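Can a two-armed robot fold laundry off a bed yet, or is it still a table job?

Home and Shop Automation > Household tasks
Posted by Pranab Cassim, Mar 27, 2024

I look after the linen side of a small guesthouse, Bendside, with 22 beds. We fold by hand. A supplier has offered us a trial of a legged machine with two arms and multi-finger hands, and the sales sheet lists "bedroom tidying" and "garment handling" as supported. The sheet gives no cycle times and no failure rates.

What I need to know:

Can any current machine pick a single garment off a made bed, spread it and fold it, without a person resetting the garment between attempts?

Does the surface matter? Our beds have thick cotton covers with a lot of pile. All the demonstration videos I have been sent use a flat table.

What happens with dark clothes? Most staff shirts are black.

I'm not interested in folding machines where a person clips each item to a feeder. We had one of those on loan and the clipping took as long as the folding.

Sigrún Bach
Joined in September, 3 posts

No. Not worth the money. My sister-in-law's hotel looked into it and they bought a second tumble dryer instead, which made more difference. Also check your door widths before you agree to anything on legs or wheels.

Antonina Maksymiv
Regular contributor

Partial yes to the first point, with conditions. I do integration work and have run cloth handling tests at Thibodeau, on fixed arms first and later on a standing two-armed unit. I'll take the items in the order they cause trouble.

Picking. A crumpled shirt is easy to grab and hard to grab usefully. Almost any pinch on a heap gets some cloth. To fold, the machine needs two known points, normally the shoulders or two hem corners, and in a heap those are usually hidden. The common method is to lift by any point, let the garment hang, find the lowest corner, regrasp there, and repeat until two good points are held. On a table we needed 3 regrasps for a typical T-shirt. On a bed the count went up, and I stopped trusting the average because the spread was so wide.

Surface. Yes, it matters, in two ways. A mattress gives under the fingertips, so a hand that is told to go to a certain height pushes the cloth down and closes on less of it than planned. You need force feedback or a slow approach. The second problem is friction. Terry and other looped fabrics hold a jersey shirt in place, so sliding the shirt to flatten it drags the cover along with it. A human holds the cover down with the side of one hand without thinking about it. A robot has to be programmed or trained to do that, and then only one hand is left for the shirt.

Color. Black on white is good for finding the garment and bad for understanding it. The outline is clean. Inside the outline, folds and seams have very little contrast, and depth cameras of the infrared type can return holes on some black dyes. We had better results with a raking light from one side. Colored room lighting makes the white surface read differently from one end of the bed to the other, so use plain white light if you can.

Reach. A table can be set to the height of the arms. A bed is low and deep. A standing machine has to lean over it, and leaning moves its center of mass toward the bed. Its feet need to get close to the base, and a rug edge in that spot is a nuisance. If the bed has a side panel that sticks out, measure how far, and take that off the reach figure in the spec sheet.

For comparison, my last table run was 620 pick attempts on mixed T-shirts. I would not quote the pick rate to a customer as a folding rate. They are different numbers and sales sheets like to swap them.

If you go ahead with the trial, ask the supplier in writing whether the machine is running on its own or being steered by an operator during the demonstration. Both are legitimate things to show. Only one of them removes a person from your linen room.

Pranab Cassim
Thanks, the reach point is useful. Our beds are boxed in on the long sides. Is there a setup you would call fair for a trial? I don't want to give them a table if we are never going to use one.

Anayeli Rosales
Moderator, automation section

I'd split it into stages and score each one separately. We used this at Indoncombe for a bedroom trial and it kept the arguments short.

Stage one: grasp on the real surface

One dark garment, dropped in a bunch near the side of the bed, on whatever cover the rooms have. The machine stands on the floor at the bed, arms over the edge. Score a pass when the hand has the garment and only the garment. If it pinches the cover as well, that is a fail, even if the lift looks fine. Keep loose cables away from the feet, and note where the people in the room are standing.

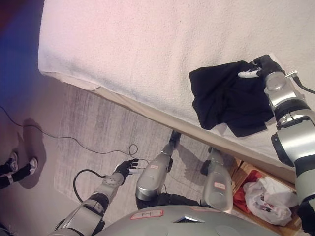
Stage two: lift and regrasp

The garment must leave the surface completely and be transferred to a two-handed hold. Time limit of 8 minutes. Long, I know. Write down every time a person touches the garment, the cover or the machine. Count those before you look at the time.

Stage three: fold

Any fold your staff would accept on a shelf. Agree on it beforehand with a folded sample sitting next to the bed. We skipped this at first and spent a morning debating sleeves.

Stage four: repeat with no reset

Next garment, same bed, cover left however the last attempt left it. This is the stage that counts for you, and it's where ours stopped.

I agree with Antonina on lighting. I disagree a little on the surface. A thin flat sheet laid over the pile fixed most of the dragging for us, and housekeeping didn't object to it. It would be fair to let the supplier use one as long as putting it on and taking it off is counted as labor.

Antonina Maksymiv
The sheet is a good idea, I'll try that. Tuck it or it will travel with the shirt.

Pranab Cassim
I've sent the four stages to the supplier and asked about the operator. Will post the scores here if they agree to be scored.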